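## 4.2 Collecting demonstrations in simulation 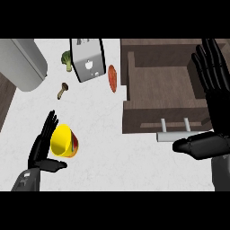
**Figure 3.** Simulated kitchen counter seen from above, with both hands, a yellow cup and the open drawer.

All demonstrations in this section were recorded in the Kultier simulator. An operator wears a pair of tracking gloves, and finger and wrist poses are mapped onto two black robotic hand models at each control step. The operator sees the same rendered view that is later given to the policy (Figure 3). No other camera is used during collection or training.

Each episode starts from a sampled layout. The drawer unit stays fixed to the counter, while the cup and the food items are placed at random within reach of at least one hand. Food items such as the mushroom, the broccoli and the orange-red vegetable serve as distractors in the drawer tasks and as targets in the sorting tasks. A layout is rejected if two objects overlap at reset. Partial occlusion in the view, as with the broccoli in Figure 3, is allowed.

We collected 3,000 episodes over 12 task variants. Drawer tasks call for use of the bar handle by the right hand; the left hand is free to approach the cup at any time. We did not script the order of the two motions. Early trials in April with a fixed order gave policies that stalled when the drawer was already open at reset, so open and closed starts were both included in the final set.

Filtering was done in 2 passes. The first removed episodes with tracking dropout or with object poses that left the workspace. In the second, Ehab Ragab replayed the remaining episodes and marked those in which the goal state was reached only through contact with the forearm. After both passes, 1,278 episodes were kept. The discarded episodes are stored separately with their rejection codes and are used in Section 5.3 as negative examples for the success classifier.

Actions are stored as joint targets. Images are stored with the black bands at the top and bottom left in place, and the crop is applied at load time.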